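Multari open day, quick notes before I forget

Went in March, doors at 9, got there late because of the parking. Badge, hairnet, paper shoe covers, off you go.
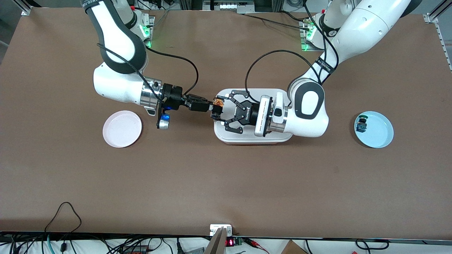 Multari packs snacks for other people. Small stuff mostly, wrapped bites, bars, the things you find next to a register. Praneo is their own line and Juška is the one they pack for export, or maybe the other way around, my notes are a mess here. Either way both were out on the tasting counter and I had too many.

First stop was the packing tables. Light brown tops, much more like a kitchen than I expected. One had a white container with rounded corners on it, a pink plate nearby, and a little orange and brown thing about the size of a snack pack. Liked this part best. You get to stand there and ask dumb questions and they answer them. I asked why some boxes go out with a lid and some with film. Answer: customer picks. OK then.

Then the cold room. Five minutes, plenty. Bring a sweater if you go, they tell you this in the email and I didnt read the email.

Storage after that. Racks up to 19 feet, everything labelled by week. The guide was proud of the labels and talked about them a long time. Fair enough, they used to do it all on paper and lost a whole pallet of Rumano wafers once. Found it the next spring behind the cardboard.

The cardboard baler was loud and great. Kids loved it. Could have watched that for an hour.

Tasting counter - the sesame one is good, the orange one is too sweet for me, the date one was gone by the time I got there. Coffee was free, cups tiny.

Shop at the end. Mixed box for 9 dollars, seconds mostly, broken corners and crooked wrappers, tastes the same. The big tin is 59 and I did not buy the big tin. Card only, the line was slow.

Whole tour took 95 minutes, they say an hour on the flyer. Not much seating so wear decent shoes. Restroom is before the hairnets, not after, so go frist.

Would go again for the packing tables and the baler. Skip the video in the lobby, it's the same one that's on their site. Next one is in the fall I think, sign up early - the morning slots fill up.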